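Skokside Automation Help
August – posted by drumavari_cell – 2 min read

Gripper closes off center after part change

We run a six-axis arm over a fixed table, part program 1189. Since we switched to the small white lamp parts, the fingers touch one side first and push the part over. Payload and tool center point were entered again after the change. Same result at 40 percent speed and at 8. 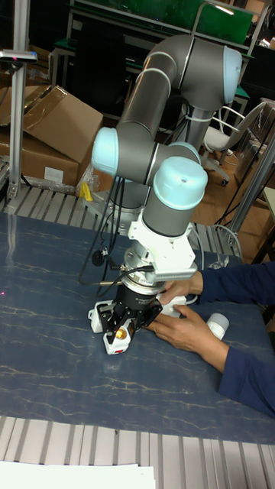
Hands at the part, gripper just above the table.

The offset repeats in the same direction every cycle, so I doubt it is backlash. Should I check the adapter or the wrist zero first?

treloar_tech

Adapter first. Put the arm in hold before you reach in. Loosen the flange screws, seat the adapter flat, and tighten crosswise in 3 passes. Look at the cables too – a short loop at the wrist will pull on the tool when the last joint turns. 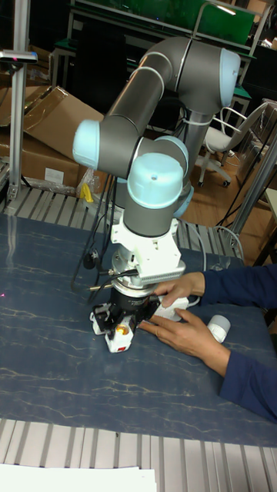
clorik77 disagrees about the order and would check the wrist zero before touching any screws, as it takes a minute and changes nothing.

Fair. If the zero marks line up, go on to the adapter. With the fingers open, jog straight down over a known point and rotate the last joint a half turn. If the tip moves sideways, the tool center point is wrong.

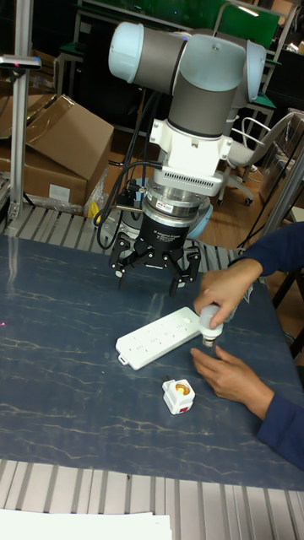 treloar_tech
Moderator, Arms and Grippers

Zero the force sensor again after the adapter is tight, fingers open and touching nothing.

benchrat

had this once, was a bent finger. swap it

Contact Skokside | © Skokside Automation Help | Back to top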